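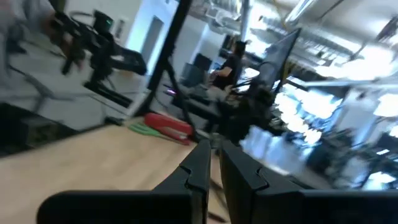 Figure 5.1 A shared workroom with a light wooden table in front and computer monitors on a desk by the far wall.

Chapter 5
Arranging a Shared Workroom

Most workrooms begin with one table. Someone puts it near the door, someone else brings in a desk, and after a year the room has a layout that no person ever planned. In this chapter you will learn how to look at such a room, decide what work is done where, and move the furniture to suit the work.

Look again at Figure 5.1. The table and the desk serve different purposes. A table is for work done with the hands, often standing, and people need to reach it from more than one side. A desk with monitors is for seated work and can go against a wall. Stands and poles take up more floor than their height suggests when their feet spread outward, so they must be measured at the base.

5.1 Zones

A zone is a part of a room set aside for one kind of work. A zone includes the furniture, the floor a person needs to use it, and the storage that goes with it. A table 50 inches long does not make a zone 50 inches long. Chairs have to pull out, and people have to pass behind them.

When two zones overlap, one of them will be used less than it should be. The usual sign is a surface that collects small objects from somewhere else. Staplers, tape, cable ties and strips of packing material settle wherever there is a free edge.

5.2 The Montecinos Workroom

We will follow one room through the whole chapter. The Montecinos workroom has 351 square feet of floor and is used by two groups, one for assembly and one for records. Shalini Bisht, who drew up the new plan, started by listing every loose item in the room. The list came to 146 items. She then marked each one with the zone where it was last used and the zone where it was stored. For almost 50 of them the two did not match.

Her first change was small. She moved no furniture at all and put a shallow tray at the end of each work surface. Items went into the tray at the end of the day and were sorted on Monday. After a month she knew which storage to move, and only then did she redraw the floor plan. You will find both plans in Section 5.4.

Key terms
zone
clearance
work surface
point of use
footprint

Before you read on
Choose a room that you share with other people. Sketch its floor from above, with the door, the windows and every piece of furniture that touches the floor. Mark the footprint of each stand or pole at its widest point. Keep the sketch, as you will add clearances to it in Section 5.3.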